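Irnel is a research group that studies how robots can learn everyday handling tasks from people. It was founded in May 2012 and is based at the Bermúdez campus, where its 26 members work in the fields of mechanical design, machine learning, and measurement.

The group's main line of work concerns demonstrations recorded with hand-held grippers. A person carries out a task with the tool in hand, and the recording is later used to train a control policy. The method, known as Clerkex, estimates the position of the gripper from its own wide-angle view and corrects that estimate against square printed markers of known size.

In the most recent evaluation, policies trained in this way completed 86 percent of trials across 15 household tasks. Results were lowest for tasks involving soft packaging, and this remains an open question for the group. The evaluation was repeated in 6 rooms with different lighting, and the full protocol is given in the technical report of Nov 12, 2018.

Research is directed by Araceli Robles. Ramiro Prieto leads hardware development, and Esperanza Arroyo is responsible for data quality and for the training of new operators. Inquiries about joint projects and student placements should be addressed to the group's office.

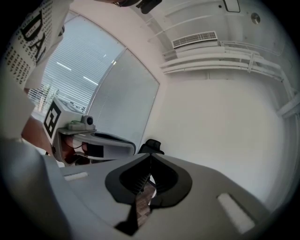
Iker Montoya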